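About Arkerano

Arkerano puts together small electrical enclosures and terminal blocks for firms that fit heating controls, pumps and lighting. We work from one building in Villavport and have 1400 square metres of floor, most of it given over to benches and storage.

Small grey boxes with lids are a large part of what crosses our tables. 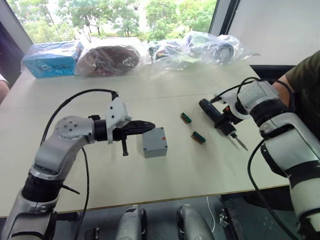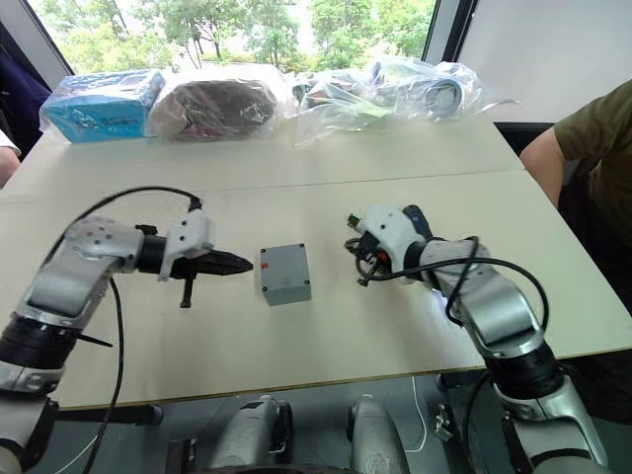
What we make

Our standard range has 201 items. The smallest is the Samon, a plain lidded box for a single connection. The Holub is larger and takes 2 terminal blocks side by side. Both can be ordered empty or made up, with the lid screws supplied in a bag.

Orders and samples

The minimum order is 100 pieces, mixed sizes allowed. Samples are sent free within the country. Drawings for non-standard boxes should reach us before the end of September if you need parts by the new year. The trade counter is open until 4 pm and there is parking behind the building.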